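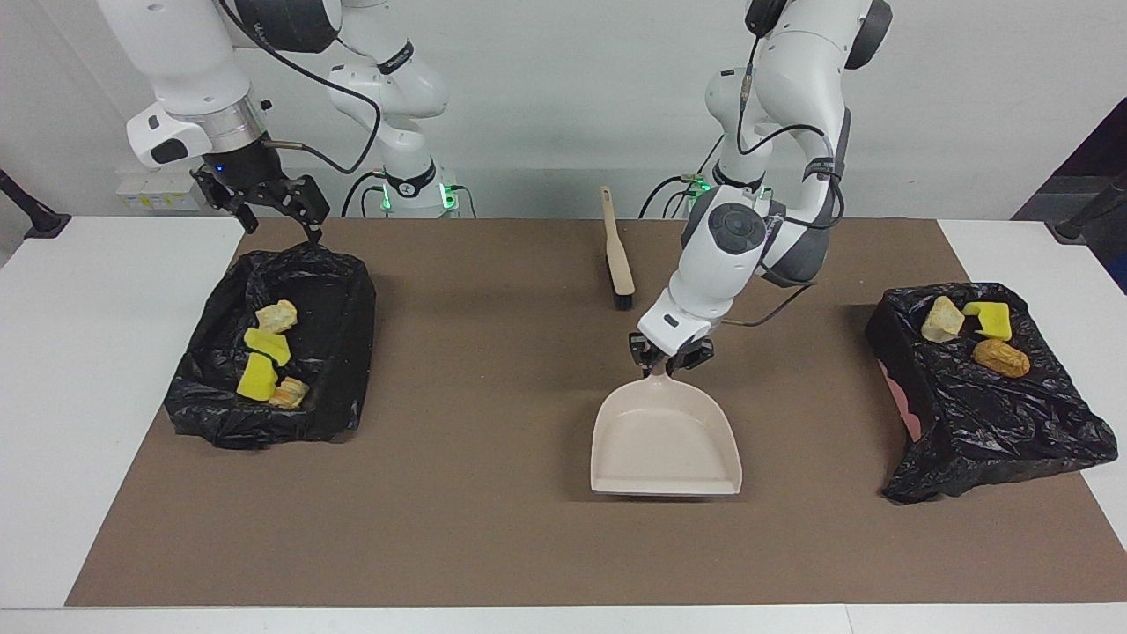

June 10, 2026

Dye bench, second go at the walnut bath. I left the hulls soaking way longer than I meant to (the April batch got 2 days, this one got most of a week) and wow, the smell. Strained it through the old pillowcase this morning and ended up with a liquor the color of strong coffee, so I'm not complaining!

Wool is the Baumgart fingering weight, 50 grams a skein, scoured last night. I went without alum on half of them to see if it matters with walnut. Everybody says it doesn't. Brought the pot up slowly to 800 on the hot plate dial, whatever that means, and held it for 35 minutes, then got distracted by the phone and probably gave it a bit more.

First skein came out a really nice warm brown, a little streaky near the ties. I tied them too tight again. Looser figure eights next time, please, whoever reads this, including me.

The Tumo cotton hardly took anything, just a sad beige. Might try it with the Mulanex tannin powder if there's any left in the tub. Also we're out of pH strips, and the lid of the big pot still doesn't fit.

Skeins are on the rack by the sink. Don't rinse them yet!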